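Hand-Held Grippers at Kulia: The Returns Bench

Kulia started using hand-held grippers on the returns bench in May. Before that, Esther Khaemba and Faraji Koech sorted and repacked every returned part with their own hands. Now they do part of each shift with a gripper, and the recordings go to Rurken, the firm building the arm that will take over the simplest items.

The sorting itself is the same job. The pace is slower, and the day is split up differently – 50 minutes with the gripper, then a change of task. Faraji says his wrists took a while to get used to it. Esther moved to training new starters two afternoons a week and has asked to keep that after the arm arrives.

At the bench

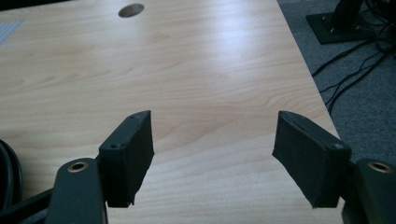 Jaws open over the tabletop. The covering on both pads looks worn, with ragged lower edges.

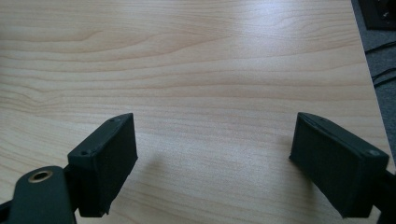

Both fingers again, with bare wood between them and black cables on the carpet past the table edge.

What has changed so far

The target used to be 940 items a week for the bench. It is now 700, and a recorded item counts the same as any other. Pay rates were left alone.

Wycliffe Urio looks after the tools and keeps the list of pads due for new covering. Anyone can add to it.

Hằng Doãn draws up the rota. Requests to swap out of gripper work go to her by the end of the shift before – a text is fine.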